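Sowerby on a rainy night, or why I stayed up till 1 a.m. with an old TV movie

Quick one tonight, supper's on the stove and I want this up before I lose the thread.
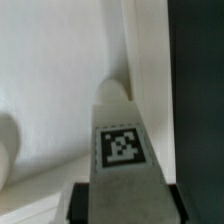 Shirley Bellamy wrote to tell me I had the ending of The Gritstead Road all wrong last time. The sister doesn't get on the bus, she says, she only walks up to it, and the last shot is the bus pulling out with the seat by the window empty. Shirley saw it when it first ran and has been arguing with her brother over it ever since.

So I watched it again. All of it. And Shirley's right, dang it.

For anybody new: The Gritstead Road was a made-for-TV movie, shot mostly in a town called Watham with a cast you'd half recognize. The guy who's always the sheriff is the sheriff. The mother is that actress with the low voice who turned up in every hospital show for ten years and never once got to be the doctor. Slow first half. Very slow. There's a scene with a man fixing a screen door that I swear goes on longer than the wedding.

But the kitchen argument. I'd forgotten the kitchen argument! Both sisters talking over each other, no music, the older one still putting plates away the whole time like if she stops she'll lose. I ran it back three times. My tea went cold. The younger one has a line about the house in Sowerby, "you got the key and I got the address," and the older one just shuts the cupboard. Great stuff. Whoever wrote that had sisters.

Things I got wrong last time, while I'm at it:

The dog doesn't die. It gets left with the neighbor.

The song over the credits isn't the one from the dance, same tune, differnt words.

It's the uncle who sells the truck, not the father. Father's already gone by then, which I missed becuase I was up getting crackers.

My copy is bad, by the way. Taped off a local station, with the tail end of a furniture ad on the front and a weather crawl over the funeral. Paid 40 dollars for it plus shipping from a seller who goes by Trarkico and packs everything in newspaper. Worth it? Eh. Yes. The sound drops out in the bus station, and that may be how I got the ending wrong in the first place, I'd filled in the bit I couldn't hear and then remembered it like I'd seen it.

Which makes me wonder about the rest of the stuff I've written up here from memory. I went back through the old posts and there's one on a detective show where I've got the partner quitting in season two. Pretty sure now he was transfered. Will check. If you know, tell me.

Somebody also asked if there was ever a sequel. Not that I can find. There was talk of one, the older sister comes back to Watham and opens a diner, and I'd have watched that in a heartbeat. No script that I know of. If there's a box of papers in somebody's garage, please, write me, I'll drive over.

Anyway. Shirley, you win, tell your brother. I still think the bus ending would've been kinder if she'd got on, and I still think the empty seat is the better shot. Can't have both.

Next up is the courtroom one with the terrible wigs, if the tape plays. It chewed a little in March and I've been scared to try it since. Wish me luck. Rice is boiling over, gotta go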